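## O saco

Comprei o saco de juta na Parkeo, numa tarde de chuva, por 20 reais, e jurei que ia usar só para a feira. Claro que não. Em fevereiro ele já tinha ido comigo ao dentista, a dois velórios e à praia (voltou com metade da praia dentro!).

Minha mãe dizia que quem carrega muita coisa está sempre de partida. Eu ria. Mas naquela manhã deitei o saco na mesa branca, vazio, e fiquei um tempão passando o dedo na alça grossa, pensando no que levar para Istum. A passagem custara quase 3000 e não dava para devolver — eu perguntei duas vezes.

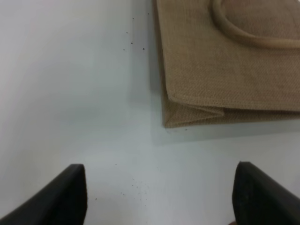
## O que foi dentro

Primeiro as cartas, amarradas com barbante. Depois um pote de goiabada, a blusa azul e a chave do apartamento 1717, que já não abria porta nenhuma minha. Tirei a goiabada. Pus de volta.

O saco ficou em pé sozinho, meio torto para a esquerda, com cara de quem espera carona. Tomei o café frio mesmo, apaguei a luz da cozinha e desci pela escada, a alça me marcando o ombro — e só no segundo andar lembrei que tinha deixado a passagem em cima da geladeira.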